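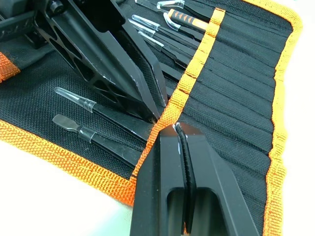
**Tool roll or small tool box for fine hand tools?**

Posted by Calum Galbraith
Aug 11, 2025

I repair clocks and small mechanical things at home, mostly for family and people on my street. Over the years I've ended up with a lot of fine hand tools: tweezers, small screwdrivers, picks, a few needle files and a pin vise. Right now they live in a kitchen drawer divider and they are getting damaged. Two pairs of my better tweezers have bent tips and I can't find my smallest flat screwdriver at all.

I'm moving to a smaller place in Werngate in November and will lose the spare room, so I will be working at the dining table and putting everything away when I'm done. I also take tools to my uncle's house a few times a year, a long drive with everything in the trunk.

I have been looking at two options. One is a fabric roll with sewn pockets. The other is a small metal box with shallow drawers, like the ones machinists use. The box costs a good deal more, but I don't mind paying if it's the better choice. My questions are whether a roll protects the tips well enough, whether rust is a problem in fabric, and whether people who bought a roll stayed with it. The air in the new place is a little damp, as it's on the ground floor near the river.

I own 28 tools that I'd want in there. I don't expect to add many more.

---

**Mhairi Pringle**

I have used both and would get the roll for your situation, with a few conditions.

The main thing with a roll is pocket depth. If the pocket is too shallow, the tool works its way up and out when you carry it, and then the tip catches on whatever is next to it. Lay your longest tool against a ruler and look for a pocket that covers at least two thirds of it. A top flap that folds down over the tools before you roll is worth having. I would not buy one without a flap.

Second, pocket width. Tweezers want a narrow pocket. In a wide one they turn sideways, and when you roll the whole thing up the arms get squeezed at an angle. That is how I ruined a pair. Put tweezers in tips down only if the tips have a cap or a sleeve on them. I cut short pieces of clear aquarium tubing for mine - it costs next to nothing and you can still see which tip is which. 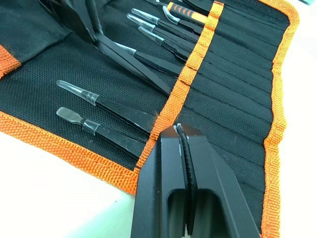
Leave an empty pocket between anything heavy and anything delicate. A pair of pliers next to fine tweezers will press on them every time the roll is tied. I keep the heavy tools at the end that gets rolled last, so they sit on the outside. Don't pull the strap tight either. Snug is enough to keep it closed.

On rust: fabric does hold moisture, so in a damp ground floor room you need to do something. Wipe each tool with a lightly oiled cloth before it goes back. Very lightly, or the pockets get greasy and start collecting dust. Keep the closed roll in a plastic tub with a lid and a silica gel pack, and dry the pack out every month or so. I lived in a basement apartment for four years and had rust once, on a file I had put away without wiping.

For the drive to your uncle's, put the roll flat in the trunk with nothing on top of it.

As for the box, it is nicer to work out of if it never moves. Carried on its side, everything slides to one end of the drawers. You would have to cut foam for each drawer, and by then you have used up most of the space.

---

**guthrie_3609**

Box. Had a roll and hated it. You have to unroll the whole thing to get one screwdriver and it takes up half the table. Mine was from Fuscombe and the stitching went after a year.

---

**Dresudley Dan**

It depends how often you're putting things away. If it's every night, a roll is fast. Mine opens out next to my work mat and everything is in view, so I notice right away if a pocket is empty. That has saved me from losing small drivers in the carpet more than once.

Disagree a little on oil. I stopped using it because it got on clock dials. I use paraffin wax on the files and leave the stainless tweezers alone. Check whether yours are stainless first - some of the older ones are plain steel and will spot.

You could also sew one. I made my second roll out of a canvas drop cloth and it fit my own tools much better than the bought one. Use heavy thread and go over the top of each pocket twice, as that's where they tear.

---

**Calum Galbraith**

Thanks, all. I'm going with a roll that has a flap, and I'll keep it in a tub. Two of my tweezers are plain steel, so those will get the wax. I'll look for the tubing this week.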